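Tarkerside cell 2: pre-run checklist, with my comments
Filled in by Brayden Kennedy, July

1. Risk assessment to hand and up to date. OK. It still had the old Wemilwood layout stapled in the back, so I binned that page.

2. E-stop reachable from both sides. OK, pressed it twice each side. Lovely loud clunk!

3. Speed limit set for teaching. OK, 40 per cent. Please leave it there (I know it's slow, bring a tea).

4. Program number matches the job card. NOT OK at first. The card said 801 and I'd loaded 1,206, which is the Benavides job. Swapped over and signed.

5. Base bolts at the right torque. OK, paint marks all lined up.

6. Gripper keeps hold when the power drops. Still to do. I want Jarum's test sheet in front of me before I tick this one, as I've only got last year's numbers.

7. Approach path clear above the fixture. OK in the simulation. We go in from straight overhead, always, and no clever diagonal shortcuts please.

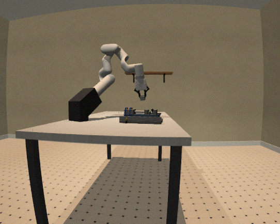 8. Nobody leans over the table while the arm is live. I've put this in capitals on the door as well, because I caught myself doing it in training!

9. Restart only from the panel. OK.

Overall: fine for slow runs, full speed has to wait for item 6. I'll chase Jarum after lunch.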